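4. What people call corn, and what they call the thing it is in

The notes discussed in this section come from the Juvwood kitchen study, in which 100 respondents wrote short messages to an imagined second person who was about to walk in and take over the cooking. They were told to assume that the second person was competent and in a hurry. We collected 1,557 notes. After the removal of blanks, duplicates and one long complaint about parking, 1,498 remained, and these are the notes we mean below.

We take corn first. It was chosen as the easy case, to warm up the coders before the onions.

Figure 4. Two corn situations: an ear out on the counter, and corn in the electric cooking pot.

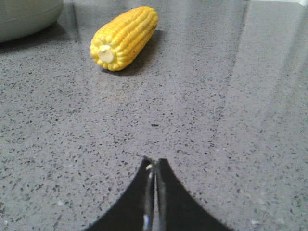
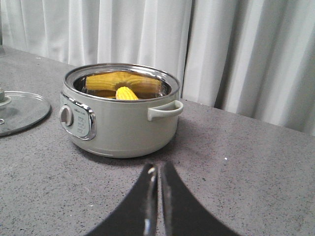
4.1 The unit problem

English offers the writer of a kitchen note at least four ways to refer to one unit of corn: an ear, a cob, a corn on the cob, and plain "the corn." A dictionary will say that an ear is the whole thing as it grows and a cob is the core that the kernels sit on. Our respondents did not consult a dictionary. For the single ear on the counter, "the corn" led easily, followed by "corn cob," "ear of corn," and a thin but spirited tail that included "the yellow one." The yellow one is a perfectly good name on a gray counter with no other yellow thing near it. It does less well in the pot, where everything in contention is yellow.

Once there was more than one piece of corn to talk about, the plain form stayed on, but it changed its grammar. "The corn is on the counter" treats corn as an object. "The corn is in the pot" may treat it as an object, several objects, or a quantity of foodstuff, and the writer is spared having to say which. We coded these as "uncommitted" after first trying to divide them by intention, an exercise that used up most of February and produced very poor agreement between coders.

Respondents who did commit to a number split in a way that we had not planned for. In the pot, two cobs are easy to make out, one lying across the back and a smaller one standing more upright in front of it with its tip up. Low on the left there is a further sliver of yellow. Most of those who gave a number gave two. A smaller group wrote "two or three," and a few wrote "the corns," which our spelling checker objected to each time it appeared. We have kept it. It is the only form in the data that is plainly plural and makes no promises.

Size words turned up only in the pot. Given two cobs, people wrote "the big one" and "the little one." Given one ear with no other corn beside it, they did not remark on its size at all. This agrees with the older Jatau notes on produce, where a lone potato was never large.

4.2 In, on, and left out

Prepositions caused less trouble, which we record with gratitude. The ear on the counter is "on" the counter in nearly every note that mentions a location. The exceptions used "out," as in "there's a corn out." We think "out" deserves more attention than it generally gets. "On the counter" says where a thing is. "Out" says that there is some other place where it ought to be, and lets the reader feel slightly responsible. Several respondents managed to get both into the same line ("corn's still out on the counter"), and the word "still" in that note is doing unpaid work, as nothing had been said about how long the corn had been anywhere.

For the pot, "in" was almost universal. The upright cob might have tempted people toward "sticking out of," and did tempt a handful. None of them seemed to feel that the corn was any less in the pot for it. We had drafted a longer discussion of partial containment at this point, and the second reader of the draft asked whether any cook had ever been confused by it. The discussion has been moved to the appendix.

4.3 The pot and its rivals

The vessel gave us the widest spread of names in the whole study. It is a round electric pot in a pale gray-green, with a steel inner bowl, a knob, and a panel with chrome trim. Respondents called it the pot, the cooker, the rice cooker, the slow cooker, the pressure cooker, the steamer, the machine, the crock, and "the thing." No respondent called it an electric cooking pot, the term we use in this paper, and we continue to use it on the ground that somebody should.

The small printing on the panel might have settled the matter. It is too small and soft in the picture to be read, and the respondents had the same picture. They therefore named the pot by the nearest appliance in their own lives, and often said so. A respondent with a rice cooker at home saw a rice cooker. One who owned a rice cooker and a slow cooker wrote "rice cooker (?)" and underlined the question mark.

Two features were used to pick out the vessel when its name was in doubt. The first was color. Here the notes were about evenly spread between green and gray, with a small party in favor of "sage," all of whose members had, by their own later account, recently painted a room. The second was the knob, mentioned mainly in notes that went on to give an instruction ("corn is in the cooker with the knob, please turn it on"). Nobody used the steel bowl to identify the pot, although many used it to say where the corn was. The inside of a vessel is apparently for putting things in, and the outside is for telling it apart from other vessels. We are aware that this finding will not cause a stir.

Sigrun Wikström, who coded the vessel names, proposed early on that we distinguish names for the container from names for the appliance. "Pot" and "bowl" say what the thing holds. "Cooker" and "steamer" say what it does to what it holds. The distinction worked well on paper. In practice people wrote "the cooker pot," and the coding sheet acquired a third column headed with a sigh.

4.4 Cooked, raw, or neither

We asked respondents to describe what their successor would need to know, and in a kitchen one would suppose that this includes whether the food is done. Most notes on the pot did say something about it, and they did not agree. One group told the second person that the corn was ready. Another told them to start it. A third advised them to check, which we regard as the only responsible answer and which was also the least popular.

The pictures do not settle it. The corn in the pot is bright yellow with a slight gloss, and people who wanted it to be cooked pointed to the gloss. The ear on the counter is glossy as well, and the same people, on the whole, took it for uncooked. Location seems to have decided the question. Corn in a cooking pot has been cooked or is about to be, and corn on a counter is waiting its turn. When we showed respondents both pictures together, a good number supplied a story in which the ear on the counter was headed for the pot. A few told it the other way around. Neither had any evidence for the direction of travel, and both groups wrote with confidence.

A small number of respondents raised a different possibility, that the ear on the counter was made of plastic. They cited its waxy shine. This was awkward for our coding sheet, which had columns for raw and cooked and nothing at all for toys. We added one. It is worth reporting that suspecting the corn of being plastic had almost no effect on how people wrote about it. They still called it "the corn," they still put it "on the counter," and one of them still recommended butter.

4.5 What was left out

The counter is the largest thing in the first picture and the least discussed. It is gray and speckled, with dark flecks and lighter ones, and it shines. In the notes it is "the counter." The exceptions came from respondents who named it by material, and they gave us granite, quartz and terrazzo, each without a trace of doubt. We did not ask about the material and so have no business complaining about the answers. The Udell inventory, which we used for surface terms, lists all of them under "hard, speckled," and we followed it.

The reflection across the counter was mentioned in one note, which took it for a spill and asked the second person to wipe it up. The shadow beside the ear was not mentioned by anyone. Both are as easy to see as the corn, but neither can be cooked, moved or put away, and a person writing a handover note seems to sort the world along those lines before picking up the pen.

4.6 Agreement

Across the 9 item types in the study, corn came second from the bottom in agreement on what to call the thing, and the pot came last. Onions, for which we had prepared a special protocol and an extra meeting, gave no difficulty whatever. They were called onions.

We had expected disagreement to track how unusual an item was. The Sikora list of common kitchen nouns puts corn well up among the familiar foods, so familiarity is not the explanation. Our present view is that corn suffers from being a thing and a stuff at the same time, and that the pot suffers from resembling its relatives. The notes nevertheless did their job. In the follow-up task, described in Section 5, second readers who were given a note and the matching picture identified the intended item even when it was called "the thing," provided that the note also mentioned the corn.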